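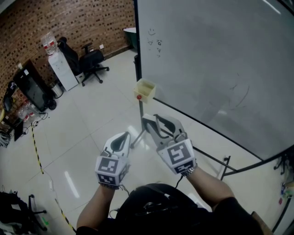
Figura 1. Pinças manuais com marcadores fiduciais, erguidas à frente do operador.

4.2 Verificação das pinças antes da coleta

O artigo da Clokden afirma que 50 demonstrações bastam para treinar a política de preensão. Não conseguimos reproduzir esse resultado e, até prova em contrário, este guia pede 300 por tarefa. O procedimento abaixo vale para o par de pinças e para o software Wakia.

1. Prenda os cabos de cada pinça ao antebraço, com folga para dobrar o cotovelo.
2. Levante as duas pinças diante do corpo, em alturas diferentes, com os dedos abertos.
3. Confira na tela se cada cubo recebeu um identificador próprio. Se os dois aparecerem trocados, reinicie o rastreamento.
4. Feche e abra os dedos devagar, cinco vezes. A curva de abertura deve voltar ao mesmo valor.
5. Gire os punhos até perder um marcador de vista e anote o ângulo.
6. Grave um trecho de teste de 2000 quadros e abra o relatório.

Nota: o relatório mostra o erro médio de pose, e a média esconde muita coisa. Olhe também os picos. Numa das nossas sessões a média estava ótima e havia 118 quadros com a pose saltando de um lado para o outro - o programa aprovou tudo.

Cuidado: piso brilhante e luz de teto podem gerar reflexos sobre os marcadores. O filtro automático promete corrigir isso. Não confie nele sem comparar com a gravação bruta.

Cuidado: não ande de costas durante a gravação. Mantenha cabos e réguas de energia fora da área de passagem.

7. Repita os passos 3 a 6 sempre que trocar de operador. A calibração anterior não deve ser reaproveitada, mesmo que o menu ofereça essa opção.

Os critérios de descarte estão na seção 4.3.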